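Raseck Wrist-View Scene Kit
Posted March, by the Loltlow tools desk

Simulated wrist camera scenes for people training grasp policies on flat, stiff, awkward things. Books, slabs, panels, boxes with labels. Ships as scene files plus a small loader. No hardware in the box.

What it's for

You have a policy that picks up cubes fine. You give it a shelf of books and it falls apart. Same story in our lab for most of a year. Wrist camera gets close, one cover fills the view, edges go missing, and the policy has nothing left to steer by. Raseck is the set we built to train on exactly that stretch, the last few inches before the fingers close, and the lift right after.

Short version of the method: render from the wrist only, crowd the view on purpose, strip the textures down, train the policy to predict where the thin edge of the nearest object is before it predicts any motion. Edge first, action second. Two heads, one backbone. The edge head gets thrown away at run time if you want the speed back.

What you get

3,418 rendered episodes, wrist view, parallel jaw gripper
104 object models, all flat or book shaped, most with plain covers
208 held out scenes for testing, not touched in training
Edge masks and depth for every step
Joint states, gripper opening, contact flags
Loader for the Prorkton simulator, plus a plain reader if you don't run Prorkton

Covers are kept dull deliberately. Flat color, sometimes a blank patch where a label would go. We tried printed covers first. Policies learned the covers. Swapped the print for plain fills and the held out numbers stopped lying to us.

How we tested it

Three policies, same size, same training steps. One on tabletop data with a fixed side camera. One on wrist data without the edge head. One on Raseck with the edge head on. All run on the 208 held out scenes, one try each, no retries. A success is the object off the support and still in the fingers at the end of the episode. Nothing clever.

Side camera policy did worst, no surprise. It never learned what a cover looks like from close up. Wrist without edges got the thick books and missed thin panels, usually by closing on air next to them. Wrist with edges was best of the three and the gap was widest in scenes with two or more flat things overlapping. Full table is in the readme, split by object thickness. Please read it by thickness, the single average hides most of what matters.

Also worth knowing: the edge head peaks early. Past 2,000 training steps it stopped improving on our setup and the action head kept going. We freeze it there. You may find a differnt number with a bigger backbone.

What the views look like

Close. Crowded. Dark plain backdrop so depth has to come from the objects. Cover faces are broad and nearly even in color, so the useful signal is in the side, where the thickness shows as a darker band. That band is what the edge head is trained on.

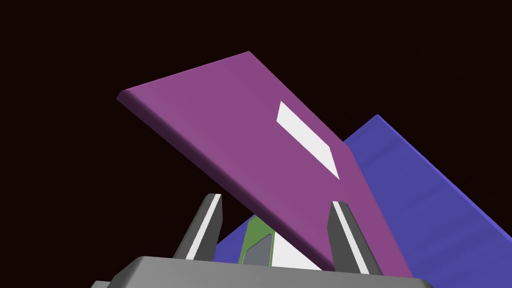
Wrist view, simulated. Purple book-like slab with blank white patch, blue panel behind, dark thickness edge running down toward the right finger.

White stripes on the fingers are part of the gripper model. Leave them in if you can. We ran a version with plain fingers and the policy got vague about where its own tips were, mostly on dark objects.

What it won't do

Soft things. No bags, no cloth, no floppy magazines. Pages don't open, the books are solid.
Suction. Parallel jaw only.
Shiny covers. Rendering is matte all the way through. If your real shelf is glossy you will need your own data on top.
Real robot results. We have a small set from the Cabanatuan bench and they look promising but the sample is too small to print. Will post when there's enough.

Fit and setup

Runs on one mid range graphics card. Loader pulls episodes one at a time so you don't need to hold the set in memory. If you use your own gripper model, keep the camera mount offset the same or re-render. The re-render script is included, it's slow, let it go overnight. Depth is in meters, masks are one channel, object ids are stable across episodes. Left and right finger contact flags were swapped in the first release, fixed now, but check your version if results look mirrored.

Licensing

Single lab license covers everyone in the group, students included. Commercial license is per site. Updates inside the same version are free. Trained weights are yours, publish them if you like, just name the scene kit and the version so others can line up their numbers with yours.

Ordering

Download link comes by email after checkout. Drives on request, allow extra time. Sample pack is free, has a handful of episodes and the full loader, so try that before you buy. Questions on mounts or camera offsets, send your gripper model along with the question, saves a round trip.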